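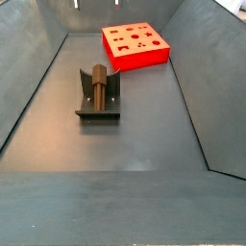 My aunt Revathi left me her button tin, her good scissors and a toy that has lost every one of its pieces. I was hoping for the piano. The toy is a shape sorter, a fat red slab of a thing, and she used to put it out for any child who came through the door at number 19, whether they were two or fourteen. Nine shapes are cut into the top, with a cross on the right of the middle row and a plain round hole in the centre, and I could have drawn you that cross from memory. I once spent a whole wet afternoon in May trying to get the oval piece into the round hole. Revathi Marar let me. She sat there shelling peas and humming.

So when it came to me with nothing to go in it, I rang Hanan Rawashdeh, who lived next door to us in Wurwood and knew where everything in that house was, including the things my aunt had hidden from herself.

'The pieces?' she said. 'Oh, love. She gave them away.'

'All of them?'

'One at a time. You had the star.'

I told her there wasn't a star. I had the block on my knees, I'd been over it with my thumb. Hanan laughed so much she had to put the phone down on something – I could hear her kettle going – and when she came back she said, 'There were two blocks. You've only got the one.'

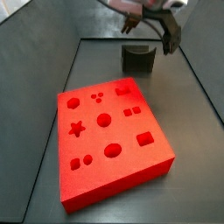 Where was the other block? At Hanan's, in the cupboard under her stairs, wrapped in a Homau tea towel, and it had been there ever since my aunt went into hospital.

I took the bus over that same evening. Hanan is 94 and she will not be hurried, so first there was tea, then there was cake, then there was a long story about a man called Petersen and a hedge. Then she sent me under the stairs with a torch and I came out with dust all down my front and the tea towel in my arms. I unwrapped it on her kitchen table and there it was, a star with five points, near the edge, empty like the rest.

'Well?' she said. 'Did you keep yours?'

I hadn't the faintest idea. I've moved house four times! But I went home and tipped the button tin out on the bed, all of it, the brass ones and the coat toggles and the awful pink ones off my school cardigan, and at the bottom was a little twist of tissue paper with my name on it in her writing. I must have left it behind the summer I turned six, and she'd put it by for me.

I haven't opened it yet. Hanan wants to be there, and she says she's bringing cake.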